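30 July 2023

Notes on the permit texts, for me and for Nhàn Quan, who takes over the file after me.

Read the Mancuso leaflet on garden fires and small fireworks again. The fine is given as 800 on page one and as 2000 in the annex. I think the second one is for repeated cases, but the text does not say it. I wrote to Juvar and asked which number we should print. No answer until now.

The word "licence" is still in 50 places. We agreed on American spelling, so I changed all to "license" and checked by hand the ones inside law titles, which must stay as they are.

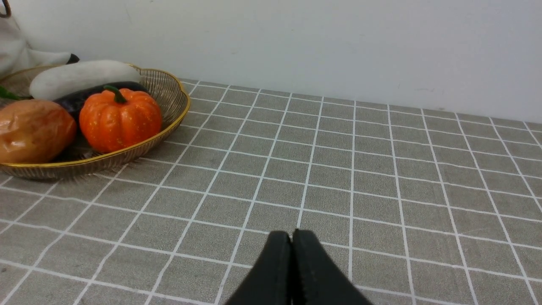
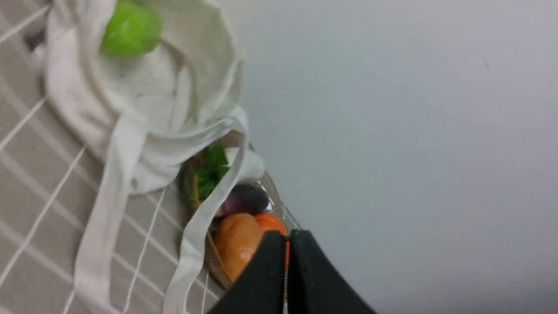 The section on market stalls is the weakest part of our draft. It says that a seller needs a license for "goods displayed on a surface", and this can mean almost anything. Is a round woven basket with leafy greens, standing on a gray cloth with thin white lines, already a display? By the wording, yes, also when it is in a private kitchen. I propose to add "offered for sale to the public" after "surface". Ekex used the same words in their July version and I find it clear enough.

Line 343 of the draft: "shall be liable" appears two times in one sentence. Took out the second.

Open: the Stelar template cuts the table of penalties at the right margin when printed. I tried smaller letters, still bad. Nhàn, please look at it before you send the proof.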